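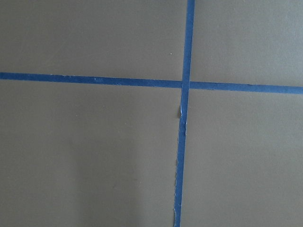 Jeltwood is looking for 4 people to teach robots by hand

Place of work: Fostanness, ground floor workshop
Start: June, or later if you need it

We collect examples for a learning system that must handle small household objects. You guide the arm through a task, for instance putting a cup on its place or folding a cloth, and the system later learns from your movements. Until now we have 1,329 good examples, and we need many more.

Your tasks
You place the objects for each example as the task sheet says. You guide the arm slowly and without sudden stops. After each example you mark it as good or bad, and write a short note when something went wrong — the bad ones are also useful for us. You check the tape marks on the table each morning and renew them when they are worn.

What we ask
Steady hands and patience with work that repeats. You can read simple English instructions. Experience with robots is not necessary, we train you in the first week. Left-handed people are very welcome.

What we offer
A contract of 40 hours per month, paid also during the training. You choose mornings or afternoons.

To apply, send us a few lines about yourself and the hours you prefer, with the reference Guerra 282. A CV is welcome but we do not require it. We answer every letter.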